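Home Builds Parts Bin About Contact

We use cookies to remember that you have already closed this notice. OK

Raking the Living Room

Dec 9, 2023

My houseplants shed like nervous cats, and I own a broom, so naturally I have spent the fall building a robot arm to pick up the leaves. The broom takes under a minute. The arm is called Kazmi, has a budget I have stopped adding up, and so far lives mostly inside a simulator on my desktop, where it can't scratch anything I'd have to explain to a landlord.

For those who missed the September post: the real arm is bolted to a plywood cart in the shared workshop at Padport, where I rent a bench and a shelf. The gripper is a two-finger secondhand unit that Fletcher Katene sold me for 132 dollars, which he described as a friend price. I have since met other people he considers friends and they paid less.

The software side is where the evenings go. I built a copy of my living room floor in the simulator because I wanted the planks to confuse the vision code in there first. Brown leaf, brown floor, lots of grain. My first detector was delighted with the grain. It reported leaves all the way down the hall, and Kazmi spent a whole night stabbing at a knot in the wood with what I can only call conviction.

Switching to a depth check helped. A dead leaf curls, so at least part of it stands up off the floor, and the grain, to its credit, does not. I also made the leaf a lot less polite. The early one was a flat green oval that I drew myself, and it behaved like a playing card. Oliwia Wasilewska looked at it over my shoulder and asked if I was raking up coasters. She scanned a proper dried one for me the same week, veins and stem and all, and everything I had tuned stopped working at once.

So, grip force. In the simulator you can squeeze a leaf as hard as you like and it just sits there and takes it. A real one turns to tobacco. I put in a crude limit where anything over the threshold counts as crushed and the attempt is thrown out. Then I left it running overnight: 800 attempts, each with the leaf dropped at a new spot and angle. The worst spots are next to the wall, where the right-hand finger wants to be in the same place as the drywall. Coming in with the fingers tilted got me past most of that, along with a slower close over the last 8 millimeters.

Stepan Hordiienko, who has the bench next to mine and strong views about my wiring, thinks I should give up on fingers and use a vacuum. I have told him that a vacuum that picks up leaves is called a vacuum.

Next up is the real cart, the real floor and a bag of 24 leaves I've been saving in a shoebox, which is a sentence I had to say out loud to a houseguest. I still need to replace the power supply, print a new bracket for the wrist, and find out why the left finger closes a hair before the right one. My money is on the linkage. Maksym Didenko's money is on me having put it together wrong, and he has offered odds.

I'll post the config files once I've taken the swearing out of the comments. Until then, one leaf, held over one pretend floor, for everyone who keeps asking me what I do all evening:
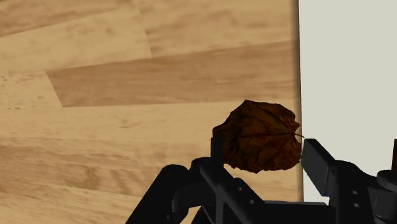 What's on the Bench Next

Wrist bracket, third version. The second one fit perfectly, on the wrong side.

A bin. I've built an arm to pick leaves up and given no thought at all to where it puts them.

132 shares 8 comments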